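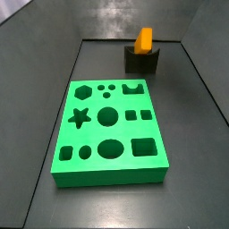
Hoi-yan Lu had told me that you cannot be a godparent if you are not confirmed, and that the parish in Runeck is strict about it. This worried me very much. My cousin asked me to be the godmother of her daughter. The baptism is planned for April, at the Catholic church in Runeck. I was baptized as a baby and made my first communion when I was 9, but then my family moved and I never had confirmation. I still go to Mass most weeks.

My parish is in Conow, a different diocese. Is it really true what Hoi-yan says? And if it is true, can an adult be confirmed before April, or is it already too late to begin? I don't want to disappoint my cousin, but I also don't want to say something to the priest that is not correct.

Bushra Soomro
Posted 25 Oct 2024

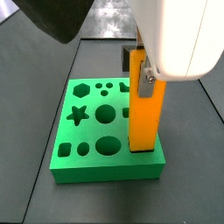 I should add that my cousin has already asked a godfather, and he is confirmed. She has not spoken to the priest yet about me. Also I don't have my baptism certificate. The church where I was baptized is 850 miles from here and I am not sure that the office still answers the phone – I tried 3 times.

Saxena

Yes, it is true. The usual rule is that a godparent must be at least 16, be Catholic, and have received baptism, communion and confirmation. But only one godparent is required. If the godfather is confirmed, the baptism can go forward and you have no reason to panic.

For your own confirmation, please speak with your parish in Conow, not with Runeck. You belong to Conow, so they will prepare you. Many parishes have a group for adults who missed confirmation. Some of them begin in the fall and finish around Easter or Pentecost, so you should ask this week. If the dates don't match, ask the priest if the preparation can be done privately. I was confirmed as an adult myself and it was with my priest only, in the evenings, over one winter.
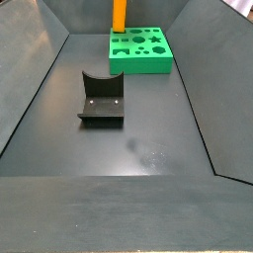

About the certificate, write a letter instead of calling. Give your full name at birth, your date of birth, the names of both parents and the year of baptism if you know it. Ask for a new copy "with notations." If the church was closed, the diocese can tell you where the books are kept. Put a small donation inside, it is polite.

And let your cousin speak to the priest in Runeck soon. He will probably want a letter from Conow also, saying that you are a member there in good standing.

Drosorness

my sister was godmother without confirmation and no one asked her anything. but it was long ago and a small village. just ask the priest

Bushra Soomro

Thank you both. I sent an e-mail to the office in Conow this morning, and I will write the letter for the certificate tonight. Does somebody know if I must choose a new sponsor for confirmation, or can it be my own godmother from baptism? She lives abroad and cannot travel.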